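Proyectos > Cuidado capilar > Informes de avance

Informe de avance: desarrollo del champú sólido Fulura
13 de octubre de 2026
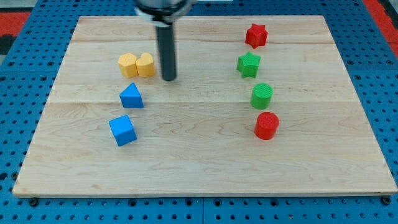
El presente informe recoge el trabajo realizado por Storka durante el tercer trimestre del proyecto, con cargo a la ayuda concedida por el fondo Trirnar. Corresponde a la fase de formulación definitiva y a la primera prueba de uso con consumidoras y consumidores.

Formulación. La versión presentada en el informe anterior mostraba una espuma escasa en agua dura y cierta tendencia a agrietarse durante el secado. Se ha modificado la proporción entre el tensioactivo de coco y la manteca de karité, y se ha sustituido el perfume inicial por otro sin alérgenos de declaración obligatoria. El pH de la nueva fórmula se mantiene dentro del intervalo previsto en la memoria técnica.

Producción piloto. En septiembre se fabricaron 2250 pastillas en la planta de Bravo. De ellas, 1040 se destinaron a la prueba de uso y a los ensayos de estabilidad; el resto permanece en almacén a la espera de la etiqueta definitiva. El desmoldado sigue siendo la operación más lenta y condiciona el ritmo de toda la línea.

Prueba de uso. Participaron 59 personas con cuero cabelludo normal o graso, que emplearon el producto durante cuatro semanas. La valoración del aclarado y de la facilidad de peinado fue favorable. Las observaciones negativas se concentran en el cabello teñido, con 29 comentarios relativos a sequedad en las puntas. No se comunicaron reacciones cutáneas.

Desviaciones. La entrega del envase de cartón acumula un retraso de tres semanas imputable al cambio de troquel. El gasto en análisis externos ha superado lo presupuestado y se compensará con la partida de desplazamientos, conforme a las bases de la convocatoria.

Próximas actuaciones. Se prevé completar la estabilidad acelerada, cerrar el expediente de información del producto y ensayar una variante con mayor contenido en aceite de argán para cabello teñido. Se solicita a Trirnar la conformidad con el traspaso entre partidas antes de contratar dicho ensayo.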